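Vasolum Simulator with Werkano Arm Package
Section 4: Loading the practice room and making the first pick

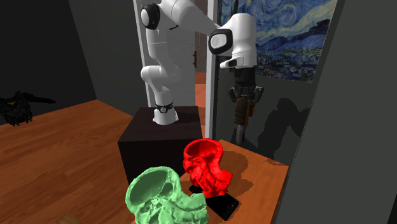
Figure 4-1. Practice room with the arm on its pedestal, tool held in the gripper above the table.

Please read Section 3 (License and graphics driver) before you begin this section. The simulator must already start without error messages, and the Werkano package must be visible in the list of installed packages. If the list is empty, go back to 3.6.

In this section you load the practice room, bring the arm to its home position, pick up the hand tool from the table and save the result as a checkpoint. The later sections on recording and replay start from this checkpoint, so we ask you to keep it.

4.1 What you need

- A computer which passed the graphics test in Section 3
- A mouse with a wheel. A touchpad works, but turning the view with it is slow
- The Stirar hand controller, or the on-screen jog panel
- Write permission for your project folder

Note: The Stirar controller must be connected before the simulator is started. If you connect it later, the simulator shows it in the device list but does not read the buttons.

4.2 Loading the room

1. Start Vasolum and wait for the start page.
2. Choose File, then New from Room.
3. In the list on the left, open Werkano and select Practice Room. Press Load.
4. Wait until the status line says Ready. The first loading takes some 54 seconds on our office computer. The next loadings are much shorter, as the textures are then kept in the cache.
5. Choose View, then Reset Camera. The arm should be near the middle of the view, with the table to its right.
6. Check that the room is complete. The painting must be visible on the rear wall, and the red model and the green model must be on the table.
7. Choose File, then Save Project As, and give a name. Do not use spaces or accented letters in the name.

Note: If the walls appear pink, the textures were not found. Close the project without saving, choose Tools, then Rebuild Texture Cache, and load the room again.

Note: The room is dim on purpose and the lamp settings are part of the room file. If you need more light for your screen, use the Exposure slider under View. This slider changes only your view and has no effect on the recorded camera images.

4.3 Fixed objects and free objects

Every object in a room is either fixed or free. A fixed object never moves, also when the arm pushes against it. A free object has a mass and can be pushed, lifted and dropped.

Fixed in this room: the walls, the door, the floor, the painting, the table and the pedestal of the arm.

Free in this room: the two anatomical models, the flat black device which lies by them, and the hand tool with the brown handle.

You can change an object from free to fixed in the Properties window. For your first exercises we recommend to leave everything as it is. The anatomical models have an open, hollow form with many holes and ridges, and they are good for learning how the arm behaves close to an uneven surface.

CAUTION: Do not set the hand tool to fixed while the gripper holds it. The solver then tries to pull the arm and the tool in different directions, the joints begin to shake and the project can become unusable. If this happened to you, do not save. Close the project and open the last checkpoint.

4.4 Collision shapes

The simulator does not calculate contact with the surface which you see on the screen. It uses a simpler surface, called the collision shape. For a box or a table the difference is not important. For the red and the green model it is important.

1. Right-click on the red model and choose Properties.
2. Open the tab Contact.
3. At Shape, change Simple Hull to Detailed.
4. Press Apply, and wait until the small clock beside the button disappears.
5. Do the same with the green model.
6. Choose View, then Show Collision Shapes. The contact surface is now drawn as a net of lines. It should follow the inside of the cavities. If the net goes straight over a cavity like a lid, the setting is still Simple Hull.
7. Switch off Show Collision Shapes before you continue. It makes the simulation slower.

Note: With Detailed shapes the simulation needs more calculating time. On a weak computer the clock in the status line may run slower than the real time. The result stays correct, only you must wait longer.

4.5 Bringing the arm to home

1. Press the Home button in the jog panel, or hold down the left and the right shoulder button of Stirar for 2 seconds.
2. Watch the arm until it stops. The status line changes from Moving to Idle.
3. Open the gripper with the button Open. Both fingers must move outward by the same amount.
4. If only one finger moves, the gripper file does not fit to the arm file. See 4.9.

CAUTION: Home always takes the shortest way for the joints. It does not look at the objects in the room. If the gripper is low between the models, first jog it straight up, and only then press Home. Otherwise the forearm may sweep the table and throw the models to the floor.

4.6 Picking up the hand tool

When the room is newly loaded, the hand tool lies on a free part of the table with the handle toward the arm.

1. In the jog panel select Frame: Table. The arrows now follow the edges of the table.
2. Set the speed to Low.
3. Move the gripper until it is above the handle. Use the Top view for this, it is much easier than to judge from the side.
4. Turn the wrist until the fingers stand across the handle, one at each side.
5. Move down slowly. Stop when the fingertips are lower than the middle of the handle.
6. Press Close. The fingers stop by themselves when the grip force is reached, and the word Contact appears in green in the jog panel.
7. Move up a short way and wait. If the handle slides in the fingers, open the gripper, go lower and try again.
8. When the grip is stable, move up until the tool is well above the models.
9. Select Align Tool Down. The wrist turns until the shaft of the tool points to the floor.

After step 9 the arm should look similar to Figure 4-1. The tool hangs straight down and touches nothing. The place above the table does not need to be exactly the same as in the figure.

Note: Many users close the gripper when it is too high. The tool is then held only by the end of the handle, and it swings when the arm moves. Take your time with step 5.

Note: The handle has ribbed bands on its lower half. They are only visible details and give no extra grip in the simulation. If you need more grip, change the value Friction in the tab Contact of the tool.

4.7 Setting the tool weight

The arm controller must know that it is now carrying something. Without this setting the arm hangs a little lower than the commanded position.

1. With the tool in the gripper, choose Arm, then Payload.
2. Press Measure. The wrist makes a few small movements. Do not press any button in this time.
3. When the values appear, press Accept.
4. Check that the line Payload in the status window is not zero any more.

You must do the measurement again each time you change to a different tool. After you put the tool down, press Clear.

4.8 Saving the checkpoint

1. Make sure the status line says Idle.
2. Choose File, then Save Checkpoint.
3. Write a name, for example tool_in_hand.
4. Press Save, then load the checkpoint once to test it. The arm must appear with the tool in the gripper and must not move.

If the arm makes a small jump after loading, the payload was not accepted before saving. Repeat 4.7 and save again under the same name.

4.9 If something does not work

The status line stays at Loading.
The room file is not complete. Remove the Werkano package in the package list, install it again and restart the computer.

Only one finger of the gripper moves.
Choose Arm, then Gripper, and select the two-finger type from the list. Press Apply and repeat 4.5.

The tool falls through the table.
The time step is too large. Choose Tools, then Solver, and press Default Values.

The models tremble on the table although nothing touches them.
They were probably placed a little inside each other or inside the table. Lift the model with the Move command, let it go and wait until it rests.

Stirar is connected, but the arm does not react.
Check if the jog panel has the mark Enabled. If the mark is there, close the simulator, connect the controller again and start from 4.2 with your saved project.

The view is turned and you cannot find the arm.
Choose View, then Reset Camera. Your objects are not changed by this.

For questions about this section please write to the support desk, to the attention of Sadia Minhas or Trygve Aasen, and attach the log file from the project folder. Messages which arrive during the weekend are answered on Monday.

Continue with Section 5: Recording a movement.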